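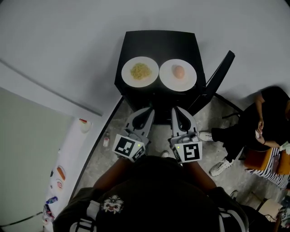

Plate (tableware)

A plate is a broad, mostly flat vessel on which food is served. The round form is the most common in household and restaurant use, and white is the usual color for general service. Plates are made from ceramic, glass, metal, wood and plastic.

Form

A plate has a well, where the food rests, and in many designs a raised rim or lip. Plates without a distinct rim are described as coupe plates. A deeper well helps to contain small or soft foods, such as scrambled egg or corn kernels, while a shallow one suits dry foods. A whole egg in its shell tends to roll on a flat surface and is often served in an egg cup.

Use at small tables

Where table space is limited, separate foods may be set out on individual plates placed side by side. Cups and packaged goods are then commonly kept on a nearby counter or shelf. The Tristine handbook of table service, compiled by Syafiqah Sumampouw, terms this arrangement "paired setting" and devotes 16 pages to it.

Care

Glazed plates may be washed by hand or by machine. Stacks should be kept low, and plates with chipped edges should be withdrawn from use.

Print this article | E-mail this article

Related articles
Bowl
Egg cup
Pelupessy Tableware Collection
Saucer
Table setting

This site uses cookies to remember your reading preferences. By continuing to browse, you accept their use.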